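Workshop Notes, November: Topcoats over matte furniture paint

Several readers wrote in after the last issue to ask why their painted dressers were marking within weeks of being finished. The short answer is the topcoat. Matte furniture paint contains a lot of filler and comparatively little binder, so the surface is porous and picks up hand oils, water rings and dye from magazines. It needs something over it, and the choice affects color, feel and how easily the piece can be repaired later.

Yamila Lagos and I painted a set of 10 pine boards in November with two coats of Magagula matte in the shade sold as 1001 (a muted red), left them overnight between coats, and sanded lightly with a 320 pad. The boards were then split among clear paste wax, a water-based satin varnish, a water-based matte varnish and wiping oil. Two boards were left bare for comparison. All were kept in the same room for three weeks before any testing.

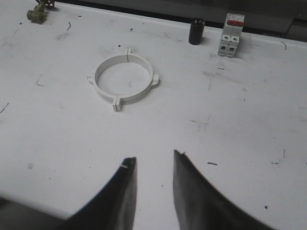 Wax went on with a lint-free cloth and was buffed after fifteen minutes. It deepened the color the most among the clear finishes and gave the best feel under the hand. It also failed first. A cold glass left a pale ring in less than an hour, and the ring stayed until the area was rewaxed. For picture frames, lamp bases and mirror surrounds this does not matter much. For a nightstand it does.

Matte varnish preserved the painted color most closely. The drawback is the flatting agent, which settles in the can. Stir from the bottom before starting and again every few minutes while you work. One of our boards was finished from the top of an unstirred can and dried with visibly shinier bands. Over red, navy or black, unevenly mixed matte varnish can also dry with a white haze. Thin coats help.

Satin varnish was the most forgiving. We used Bosari water-based satin with a foam brush, three coats, two hours apart. No rings from the glass, and ballpoint ink wiped away with a damp cloth if it was caught the same day. The sheen is higher than most people expect from the word satin. If you want the chalky look, try it on the underside of a shelf first.

Oil was the weakest match for this type of paint. It soaked in unevenly and shifted the red toward brown. On the oil boards the surface was still slightly tacky after a week, and we would not use it again over paint. On bare wood it remains a good choice.

Quantities: the 430 ml can of Bosari covered all the varnish boards and the full top of a Plardale sideboard, with enough left for touch-ups. Write the date on the lid. Water-based varnish that has been opened and half used tends to skin over by spring.

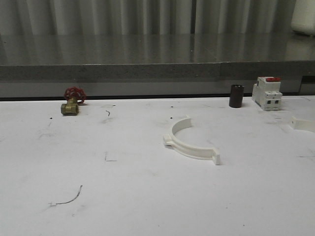
The second part of the question, from Keabetswe Ngcobo, concerned hardware on a red piece. Her sideboard has its original brass pulls, and she wanted to know whether to polish them or replace them with black. Our view is to leave them alone. Bright polished brass next to a strong red can look like holiday decor, while a duller metal holds the color down. The small gate valve is a fair reference for the pairing: deep brick-red on the handwheel, a golden-olive tone on the body. If the pulls are dirty, wash them in warm water with dish soap, dry them fully and stop there. Metal polish will take the surface back further than you want, and residue in the recesses will mark the new paint.

Refit the hardware only after the topcoat has cured. Dry to the touch is a different stage -- varnish at that point will take an imprint from a backplate and may lift with it when the pull is next removed. We wait about two weeks, longer in a cold garage. A thin felt washer behind each plate is worthwhile on drawer fronts.

Grimham hardware wax, mentioned in an earlier issue, has been reformulated and now smells strongly of citrus. It performs the same. Sample boards from this test can be seen at the workshop table, on the lower rack, numbered on the back.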